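Pasto Zeltitz
Behälter · Untergestelle · Schlauchpakete · Ersatzteile · Kontakt

Startseite > Griff in die Kiste > Perkel Greifwanne

Perkel Greifwanne
Stahlwanne mit schrägen Seiten für Roboterzellen, in denen Teile ungeordnet ankommen

Artikelgruppe: Perkel
Grundausführung: 1.448 Euro netto
Mit Untergestell: 1.632 Euro netto
Lieferung ab Werk Zeltitz, Verpackung inklusive, Palette bitte zurück

Es gibt in jedem Automatisierungsprojekt eine Besprechung, in der über den Roboter geredet wird. Sie dauert einen Vormittag, und am Ende sind alle gut gelaunt. Dann gibt es eine zweite, in der jemand fragt, woraus der Roboter eigentlich greifen soll. Meistens findet sie statt, wenn das Geld verteilt ist. Wir verkaufen das Produkt für die zweite Besprechung.

Die Perkel ist eine Wanne. Sie kann nichts, sie meldet nichts, sie hat keine Schnittstelle und bekommt keine Updates. Sie steht da und hat schräge Seiten. Wer einmal drei Wochen lang versucht hat, mit einem breiten Greifer ein Teil aus der senkrechten Ecke einer Gitterbox zu holen, wird den Wert dieser Eigenschaft einschätzen können. Allen anderen schicken wir gern unser Angebot und warten.

Was Sie bekommen

Wanne aus Stahlblech, gekantet und verschweißt, Schweißnähte innen verschliffen
Innenseiten matt grau beschichtet, Boden wahlweise beschichtet oder gebürstet
Umlaufender Rand, zum Klemmen geeignet, Mindestfläche für die Klemmbacke laut Zeichnung
Zeichnungssatz als PDF und STEP
Eine Betriebsanleitung, die vor allem aus Sicherheitshinweisen zum Anheben besteht

Was Sie nicht bekommen

Roboter, Greifer, Kamera, Beleuchtung, Zaun, Zeit. Die Wanne wird auch ohne Inhalt geliefert. Das schreiben wir dazu, weil es einmal anders verstanden wurde.

Technische Angaben

Rand über Boden: 200 mm in der flachen Ausführung, andere Höhen auf Anfrage
Seiten: geneigt, Neigung je Bestellung festgelegt und danach nicht mehr diskutierbar
Befestigung: Klemmen am Rand oder Schrauben am Untergestell
Farbe: Grau. Es gibt eine Farbkarte, auf ihr ist Grau

Beschichtet oder gebürstet?

Der beschichtete Boden spiegelt wenig und macht der Bildverarbeitung weniger Kummer. Der gebürstete verträgt es besser, wenn ein Greifer ihn aus Versehen berührt, und Ihr Greifer wird ihn aus Versehen berühren. Kieran Ellwood aus unserer Anwendungstechnik rät in der Versuchsphase zu gebürstet und in der Serie zu beschichtet. Der Vertrieb findet diesen Rat hervorragend, er verkauft damit zwei Wannen. Wir bieten deshalb auch einen Wechselboden an, was der Vertrieb weniger hervorragend findet.

Kratzer auf dem Boden sind kein Reklamationsgrund. Dellen in der Rückwand auch nicht, sofern sie die Form Ihres Greifers haben.

Untergestell oder Holz?

Das Untergestell kostet 184 Euro Aufpreis und wird erstaunlich oft gestrichen. An seine Stelle tritt dann das, was in der Werkstatt liegt. Für die ersten Wochen ist dagegen wenig zu sagen: Bretter lassen sich sägen, verschieben und wieder sägen, und in dieser Phase weiß sowieso keiner, wo die Wanne am Ende stehen wird. Schwierig wird es beim Übergang. Provisorien haben in der Industrie eine höhere Lebenserwartung als die meisten Steuerungen.

Unsere Empfehlung: Wanne sofort bestellen, Untergestell in dieselbe Bestellung schreiben, Liefertermin für das Gestell nach hinten legen. Wir halten den Preis bis zum Abruf. Wer das Gestell erst dann beantragt, wenn die Anlage schon läuft, muss seiner Einkaufsabteilung erklären, wozu eine laufende Anlage ein Gestell braucht, und dieses Gespräch möchten wir Ihnen ersparen.

Wichtig beim Klemmen: Nach jedem Umsetzen muss das Koordinatensystem der Zelle neu eingemessen werden. Das gilt auch, wenn man die Wanne nur ganz kurz angehoben hat, um darunter eine Schraube zu suchen.

Budgetplanung: die Zeilen, die fehlen

Yvonne Dobson macht bei uns seit Jahren die Projektkalkulation und sieht vor jedem Angebot die Kostenaufstellung, die uns der Kunde geschickt hat. Oben steht der Roboter mit Cent-Beträgen, unten steht »Sonstiges«. Wir haben sie gebeten, aufzuschreiben, was sie in diese letzte Zeile gewöhnlich hineinrechnet.

Testobjekte. Die Serienteile sind noch nicht da, oder es gibt genau fünf, und die liegen beim Qualitätswesen im Schrank. Planen Sie Ersatz ein, und zwar unfreundlichen: Rundes, das rollt, Flaches, das sich an den Rand legt, etwas Hohles, dessen Öffnung immer in die falsche Richtung zeigt. Das Haushaltswarengeschäft ist dafür der beste Lieferant. Klären Sie vorher mit der Buchhaltung, auf welche Kostenstelle so etwas läuft. Es dauert länger als der Einkauf selbst.

Greiferfinger. Bestellen Sie einen zweiten Satz. Der erste ist zum Lernen da.

Klemmen, Profile, Kleinteile. Die Summe ist lächerlich, der Stillstand wegen einer fehlenden Klemme am Freitagnachmittag ist es weniger.

Licht. Das Hallenlicht reicht bis zum Herbst. Wer im Juni abnimmt, sollte im November noch einmal nachsehen.

Inbetriebnahmezeit. Nehmen Sie Ihre Schätzung und zeigen Sie sie jemandem, der so etwas schon einmal gemacht hat. Achten Sie auf den Gesichtsausdruck.

Schlauch- und Kabelführung. Fehlt in fast jeder Aufstellung und bekommt deshalb am Ende der Seite einen eigenen Absatz.

Zubehör

Untergestell Perkel, verschraubt, Stellfüße verstellbar: 184 Euro beim Kauf mit der Wanne
Wechselboden gebürstet: Preis nach Maß
Klemmensatz für den Wannenrand: auf Anfrage, bitte Randbreite angeben
Schlauchpaket Phan, Halter und Schellen für Arm und Handgelenk, ohne Schläuche und Kabel: 709 Euro
Beratung zur Aufstellung, telefonisch: kostenlos, solange Kieran Ellwood rangeht

Bestellung und Lieferzeit

Standardausführungen liegen in Zeltitz, Sonderhöhen werden gekantet, sobald die Zeichnung freigegeben ist. Die Freigabe ist erfahrungsgemäß der langsamste Arbeitsgang. Wir haben Wannen in kürzerer Zeit gebaut, als manche Unterschrift gebraucht hat.

Für die Anfrage brauchen wir die größte und die kleinste Abmessung Ihrer Teile, das Außenmaß des Greifers samt allem, was seitlich daran hängt, und die Reichweite des Roboters an dem Punkt, an dem die Wanne wirklich steht. Die Reichweite aus dem Prospekt kennen wir schon. Bitte schicken Sie auch eine Skizze der Aufstellung mit. Handskizzen sind willkommen, Fotos von Handskizzen ebenfalls, Fotos vom Bildschirm mit einem Foto einer Handskizze nehmen wir zur Not.

Rückgabe

Unbenutzte Wannen nehmen wir innerhalb der üblichen Frist zurück. Als benutzt gilt eine Wanne, sobald ein Roboter darin war. Man sieht es ihr an.

Zum Schlauchpaket
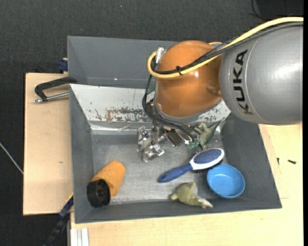
Die Leitungsführung ist der Posten, den man mit Kabelbindern beliebig lange aufschieben kann, und für Versuche ist das auch in Ordnung. Rechnen Sie trotzdem früh damit, dass jedes Werkzeug am Arm seine Leitungen mitbringt und dass diese Leitungen jede Drehung des Handgelenks mitmachen müssen. An dem KUKA-Arm über der Wanne läuft der gelbliche Schlauch quer über das orange Gelenk zu einem Metallanschluss, ein Kabelbündel ist mit schwarzem Kabelbinder daran festgemacht, und weitere schwarze Kabel hängen links herunter und schwingen unten wieder zum Greifer hinüber. Für Ihre Planung heißt das: Messen Sie den Platzbedarf in der Wanne mit Kabeln, denn so eine Schlaufe hängt unter Umständen vor genau dem Teil, das die Kamera gerade finden soll. Prüfen Sie außerdem die Länge in der ungünstigsten Handstellung und tief unten in der Ecke. Das Phan-Paket hält Schläuche und Kabel enger am Arm, ersetzt aber keine zu kurz bestellte Leitung. Maße der Schellen stehen im Datenblatt, passende Armdurchmesser bitte bei der Anfrage angeben.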